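Dec 24, 2024

# Jusport walking insoles, after one autumn of daily use

I bought these insoles in September, before the rain season, and I wanted to wait with the review until I had worn them enough. Many reviews of insoles are written after two days, when everything new feels soft under the foot. I think for a thing like this you must walk a lot before you can say something useful.

First a little about me and my feet, so you can decide if my opinion is worth anything for you. I am 75 kilos, my feet are rather flat, and the left one is flatter than the right one. I work in a garden supply shop in Dudcombe, on a concrete floor, and I stand or walk nearly the whole day. On my free days I walk in the hills behind the town. I have never had an operation on my feet and I am not a doctor. If you have real pain, please see a specialist and do not read me.

## Why I changed

Before, I used the thin insoles that come with the boots. In most work boots they are only a piece of foam with cloth on top, and after one winter you can feel the floor through them. My boots are from Workberg, and I am happy with the leather and with the sole, but the insole inside was already flat at the heel before the boots were properly broken in. In the evening my heels burned and I went down the stairs like an old man.

A good pair of boots is expensive and I did not want to throw them away for such a small reason. So I looked for insoles that I could take out, wash and move from one pair of boots to another. I found the Jusport ones for 20 pounds. There were cheaper ones, and there were also some that cost more than my boots, made after a scan of the foot. I chose something in the lower middle.

## Size and cutting

The insoles are sold in double sizes, so you must cut them. There are lines printed on the underside for this. My advice is to take the old insole out of the boot, put it on the new one with the heels exactly together, and draw around the toes with a pen. The printed lines are correct for a normal shape, but my boots are wide in front and the line would have given me a gap at the little toe.

Cut less than you think. I cut the first one on the line I had drawn, and it was a little too short. It still works, but it moves forward when I walk downhill, maybe by the width of a pencil. For the second one I left a small border, tried it in the boot, cut again, and tried again. That one fits very well and never moves. Use big scissors, the kitchen ones are good. Small scissors make a wavy edge and you can feel it through a thin sock. 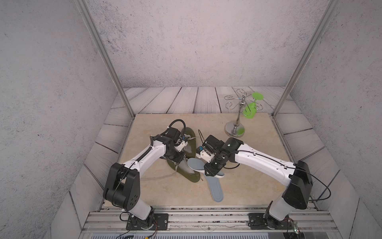 The heel part is the best part of the whole product. It has a deep cup and the heel sits low in it, so the foot does not slide to the sides. In the first week I found it strange, almost too tight, and I took the insoles out every day after lunch. From the second week I stopped noticing them, and I think this is the highest praise you can give to an insole.

The arch support is harder than I expected. For my right foot it is correct. For the left foot it was too much in the beginning and I had a dull pain in the middle of the sole after some hours. It went away slowly, but if your feet are very flat I would start with one or two hours each day and not wear them for a full shift at once. The paper in the box says the same, in very small letters, and I read it too late.

## On the concrete floor

For work they are clearly better than what I had. My heels do not burn any more in the evening. My knees are the same as before, no better and no worse, so I would not believe the sentence on the box about "whole leg comfort". The front part is thin, and when I stand for a long time at the till I still feel it under the ball of the foot. A person who stands in one place all day might want something thicker there.

## In the hills

My usual walk goes from the bridge in Dudcombe up to the old quarry, and it climbs 500 metres. Going up, the insoles are very pleasant. The foot feels firm, and on stones I have more trust in my step. Coming down, the left one moves as I explained, but that was my own mistake with the scissors.

They are a bit warm. In September it was still mild and my socks were wet with sweat after the climb. Now in December I do not mind at all. For summer I will probably go back to something lighter.

## Washing and drying

You can wash them by hand in lukewarm water with a little soap. I do it every second Sunday — sorry, I should say every second week, because I forget it often. Press the water out with a towel and do not twist them. Then they need a full night and half of the next day to dry, away from the radiator. I put one on the radiator once and the edge curled up. It became flat again in the boot after some days, but the glue at that place is now a bit open.

The smell is acceptable. I would not say that they stop smell, as the seller promises. If I let the boots stay closed overnight with the insoles inside, they smell like boots.

## Compared with the Alvarado ones

I also have a pair from Alvarado, which I bought the year before for my walking shoes. They are softer and nicer on the first day, and they are easier to cut. But they became thin under the heel after one summer, and the cloth came off at the toes. The Jusport insoles are harder, and until now I see very little wear on them. The cloth is a bit shiny at the heel and that is all.

If you need insoles only for short walks or for going to the office, I would take the softer ones. For heavy boots and long days I prefer the Jusport.

## Would I buy them again

Yes, for the work boots. I would read the paper first and I would cut with more patience. I take off one star for the thin front part and for the slow drying, so it is four stars from me. I have already ordered another pair — when one is drying, I can wear the other.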